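Dramton slipper firm says new shelving will end mix-ups, but shop owners want proof

Kuder, the slipper maker on the Lesance trading estate in Dramton, has finished refitting its sorting room and says customers should stop receiving odd pairs by October. Shops that have heard similar promises before may want to keep their returns forms handy.

The firm has taken out its old deep bins, where moulded parts were piled up by size, and put in long yellow shelves on which the black trays stand in a row. Under the old system, staff had to dig through a bin to find the size they were after. Under the new one, the company says, anyone walking past can see what is there and what is missing.

It is a simple idea, and Kuder is making rather a lot of it. A notice sent to stockists on Monday calls the change "a new era in pair accuracy", a phrase that does not appear to mean anything beyond sending out a left and a right of the same size. The notice runs to 2 pages, one of them taken up by a drawing of a shelf.

The numbers behind it are more interesting. Kuder says it handled 3107 orders in the spring and that 201 of them came back with a complaint about sizing or pairing. It has not said how many were the firm's own mistake and how many were people who had ordered the wrong size, although it has been asked twice. Nor has it said what it would count as a good result. A target of "significantly fewer" is hard to miss.

The refit covers 41 shelves in all, in a room that used to hold the bins, a packing bench and a good deal of flattened cardboard. The bench has moved next door. Each shelf is meant to hold a single size, with the trays set lengthwise so that the rounded ends point the same way and nothing is stacked on top of anything else.

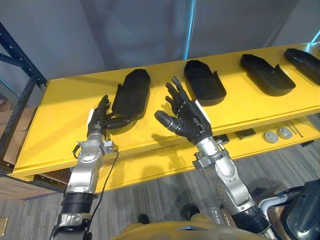
Oosthuizen, a shoe shop that has stocked the slippers since it opened, was polite about the plans but would not be drawn into praise, saying that a shelf only helps if the right thing goes back on it at the end of the shift, and that it would judge by what was in the box. The shop said it still had several unmatched pairs in its back room from last winter and had been waiting for a collection date.

Kuder says the backlog of returns is being dealt with separately. It would not give a date for that either.

There is also the matter of space. Bins are ugly, but they hold a lot. Trays laid out singly take up far more room, and the firm admits that its slower-selling sizes will be kept in a second store across the yard. Those happen to be the smallest and the largest sizes, which stockists say are the ones most often sent out wrong. Asked whether they would get the same yellow shelving, the company said this was "under review" and would depend on how the main room performed over the autumn.

As for the colour, Kuder says yellow was picked because black parts show up well against it. That seems fair enough, and black trays on a bright shelf are certainly easier to pick out than black trays at the bottom of a bin. Whether a size eight is any easier to tell from a size nine is another question. The firm says labels for the shelf fronts have been ordered. It had hoped to have them up before the room went into use, but the first batch came back with the half sizes left off.

None of this has come cheap, according to the notice, which then declines to give a cost. Prices to shops will stay as they are until the end of the year. After that they will be "looked at in the round", and stockists can probably guess which way.

Customers with an odd pair are being told to send both slippers back, in the original bag if they still have it, with the order number written on the outside. Kuder aims to replace them within ten working days. The previous aim was also ten working days – several readers have written to this page to say they waited a month or more.

The company says it will publish new returns figures once the autumn orders have gone out. It has not decided whether they will be split by size.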